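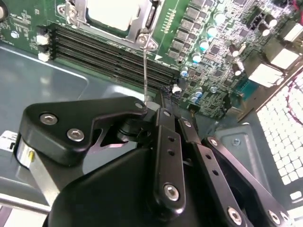 第四讲 拆解与检修工位的自动化:岗位、技能与责任的变化

课程讲义
适用对象:生产管理与劳动关系方向学员
课前阅读:Rantala工场案例材料第一至第三节

一、本讲目的

本讲讨论台式计算机检修与拆解作业引入机械臂之后,工作现场的人员分工、技能要求、劳动强度以及责任归属发生了哪些变化。讲授以Rantala工场的案例为主线。该工场承接Trodau公司退役办公设备的检测、拆件和再利用业务,四月起在主板工段启用机械臂。学员完成本讲后,应当能够:

1. 按作业单元描述一个检修工位,并指出各单元适合由人还是由设备承担;
2. 说明岗位内容变化与岗位数量变化的区别;
3. 对照案例,评价工场在培训、工时和申诉三方面的安排;
4. 为本人所在单位草拟一份工位调整前的征询提纲。

二、作业对象的特点

台式机箱的内部作业与流水线上的重复装配有明显差别。机箱开口有限,主板周围有底板、后部通风格栅和接口外壳,线缆的走向又因机型和既往维修情况而不同。夹爪进入机箱之后,可以活动的余地不大,接近路径须避开插槽卡扣、电容和散线。

处理器插座是这一工段的重点部位。插座由金属固定支架压住处理器,支架以螺钉固定。插座旁边通常排列内存插槽,槽内触点细密,异物落入或器具刮擦均可能造成损坏。在本案例中,内存条在上一工位取出,主板工段接收的机箱内存插槽应为空槽;如发现仍有内存条,应当退回上一工位,不得在本工段代为处理。

讲授时请学员注意一点:同一块主板上,既有位置固定、可以事先标定的部件(螺钉、插座、插槽),也有位置不定的部件(线缆、临时加装的接头)。前者较适合设备处理,后者目前仍主要依靠人的判断。岗位如何划分,在很大程度上取决于这两类部件在实际工作量中所占的比重。

三、调整前后的工位分工

调整之前,主板工段的每名技工独立完成一台机箱的全部工序,包括开箱、清灰、理线、松开固定件、取出部件、目视检查和登记。技工之间按班次交接,交接内容以口头为主。

调整之后,工序分为以下四个单元。

第一单元,准备。由技工开箱、理线,将妨碍接近路径的线缆归拢到箱壁一侧,并确认机箱在定位台上放置平稳。

第二单元,机械作业。机械臂按机型程序进入机箱,执行定位和夹持动作。技工在控制台监看腕部摄像头的画面,遇有线缆进入夹爪活动范围、定位点识别不一致或其他异常情形,应立即暂停。

第三单元,复核。由技工对处理器表面、插座支架和周边元件进行目视检查,判定部件等级。

第四单元,登记。系统自动生成作业记录,技工补充异常说明并签署。

案例材料显示,工段试行期间共处理机箱542台,参加试行的技工为21人。上述数字仅用于说明试行规模,不宜据此推断其他工场的产能或用工需求。

四、对岗位内容的影响

(一)体力负荷的变化

原有作业要求技工长时间低头俯身,手指在狭窄空间内反复用力。机械臂承担部分夹持动作之后,这类负荷有所减少。与此同时,监看画面的时间增加,颈部和视觉疲劳成为新的申报事项。工场起初只调整了定位台的高度,没有调整屏幕位置,后经技工提出才予补正。评估体力负荷时,应当把新增的负荷与减少的负荷一并列入,只列减少的一项会得出偏差较大的结论。

(二)技能构成的变化

技工原有的技能大多属于手上的经验,例如凭手感判断螺钉是否咬死,凭阻力判断线缆是否仍与主板相连。调整之后,技工需要在画面上辨认同样的情形,而画面不能传递手感。工段长Dilruba Miah在访谈记录中写道:“老技工看一眼就知道这根线不能碰,可是要他说出依据,写成暂停条件,往往要花一个下午。”

这段话涉及本讲的一个核心概念,即隐性知识的外显。把经验写成条件,本身就是一项劳动,需要时间,也应当计入工时。工场在试行初期将条件编写安排在休息时段进行,引起技工不满,其后改为每周在班内安排2小时。

(三)工作节奏的变化

原有作业的节奏由技工自行掌握,一台难处理的机箱可以多用一些时间。调整之后,设备有固定的循环时间,准备单元和复核单元夹在其间,容易出现“人等设备”与“设备催人”交替的情况。Rantala工场的做法是在准备单元与机械作业单元之间设置缓冲架,由技工决定送入的时机。这一措施成本不高,技工的评价较为肯定。

(四)自主权与监督

系统自动生成的作业记录包含暂停次数、暂停时长和操作人员编号。记录用于改进程序,各方均无异议;记录能否用于个人考核,则争议较大。技工代表Habibur Pathirana在协商会上提出,如果暂停次数计入考核,技工在遇到疑似异常时便会倾向于不暂停,最终受损的是部件和安全。工场接受了这一意见,在工位规程中写明:暂停记录不作为个人绩效扣减的依据。

五、责任归属

部件在机械作业单元受损时,责任如何认定,是学员在课堂讨论中提问较多的问题。案例采用以下原则:

1. 机型程序的错误由程序维护方负责,本案例中为Grarnum公司;
2. 定位台和夹爪的机械故障由设备管理部门负责;
3. 准备不当,例如线缆未按规程归拢,由准备单元负责,但首次发生时以补训处理;
4. 技工依规程暂停之后发生的延误,不追究技工责任;
5. 原因不明的,由三方共同查看作业记录,未查明之前不作个人处理。

第五项尤其值得讨论。自动化之后,事故往往涉及多个环节,若沿用“谁在岗谁负责”的旧规则,监看人员将承担与其控制能力不相称的责任。

六、培训与转岗安排

工场为参加试行的技工提供共26学时的培训,内容分为设备安全、画面判读、暂停与恢复、异常说明的书写四个部分。培训在班内进行,工资照发。其中画面判读一部分由本工段技工担任讲员,使用本工段的真实作业画面。

对不愿转入监看岗位的技工,工场保留手工检修岗位,处理设备无法识别的旧机型和改装机型。需要指出,此类岗位难度较高,不应视为次要岗位,其工资等级应与监看岗位持平。Renener工场曾将同类岗位定为较低等级,随后熟练技工陆续申请离开该岗位,疑难机箱积压,该工场不得不重新核定等级。

七、安全要点

以下各项摘自工位规程,供学员了解规程的写法:

机械臂通电期间,手部不得伸入机箱。
理线或取出掉落物之前,应当先按暂停,再确认控制台显示停止状态,二者缺一不可。
夹爪连杆处存在夹手危险,清洁时须断电并挂牌。
发现夹爪紧固螺钉松动,应停用设备并报设备管理部门,不得自行加装垫片。
恢复运行由按下暂停的人员执行;交接班时尚未恢复的,须在记录中写明原因,由接班人员复述确认。

八、课堂讨论题

1. 在所述四个作业单元中,哪一个单元最难由设备替代?请结合主板上固定部件与不定部件的区别说明理由。
2. 暂停记录不用于个人考核,管理方可能有哪些顾虑?可以用什么方式回应?
3. 将经验编写为暂停条件之后,这些条件的署名和收益应当如何处理?
4. 若试行结果表明所需监看人员少于现有技工人数,征询程序应当在哪一阶段启动?

九、作业

请选取本人熟悉的一个工位,按第三节的格式写出调整前后的作业单元,并附一份征询提纲。提纲应当包括拟征询的人员范围、拟提出的问题、答复期限以及意见未被采纳时的说明方式。作业于星期六课前交至教务办公室,迟交者须附书面说明。下一讲讨论班次制度与设备维护窗口的衔接,请提前阅读案例材料第四节。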